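Notebook, January
Masilela room, tabletop collection, second block
Entered by N. Xaba. Copies to G. Hamann, P. Sibiya, D. Kershaw.

1. Status at start of session

The first block closed at 1061 accepted episodes. The target for the second block is 300, all of them at the long table, all with both hands. K. Oosthuizen is operating and I am keeping the log. The task list is the one agreed with Wenden: pick and place, hand to hand transfer, and cloth folding, in that order. Episodes are to be named in the Brumik format from the start, so that we do not repeat the renaming exercise of the last block.

2. Table and floor check, 9:40

The table was checked before any object was brought out. The chip on the near edge, toward the right corner, is entered as a known mark and should not be labeled as an object. The same applies to the small dark specks at the front left. The bed remains to the right of the table and the tripod to the left.

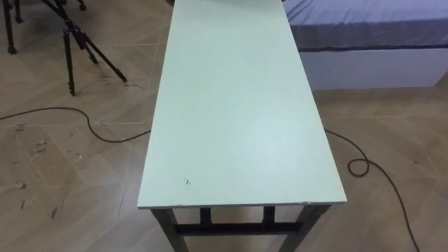 The operator's start position is to be the same for every episode in the block. In the first block it drifted between mornings and afternoons, and Pravesh found that the policy had learned two separate approaches to the same cup. Kagiso has agreed to return to the mark after each reset, including after rejected attempts. The cable is to stay where it is for the whole block – if it has to be moved, please write the episode number and the time in the margin.

3. Idle episodes

Derek asked for a set of episodes in which no task is given and the table carries nothing. His argument is that the Prarik model reaches for the surface even when there is nothing to pick up, and that it has never been shown a case where the correct action is to wait. I had some doubt about spending time on this, but the cost is low. We agreed on 15 episodes at the beginning of the block and a further set at the end, if Gerd approves.

Conditions: hands low at the near edge, head view on the table, nothing on the top. The instruction field is to read "wait" and may not be left blank. The loader drops blank instructions without a warning, and 161 episodes were lost to this in the first block before it was noticed.
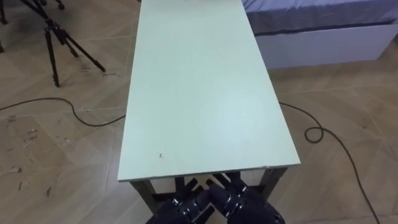 4. Open points

Gerd to confirm whether idle episodes count toward the 300. My reading of the plan is that they do not.

Pravesh to send the revised rejection criteria. The present wording, "clearly failed," is being applied differently by each reviewer.

Floor on the tripod side to be swept before the cloth episodes begin.

Joint readings and head video to be compared for time offset on the first idle episode – Kagiso will do this before lunch and enter the value on the next page.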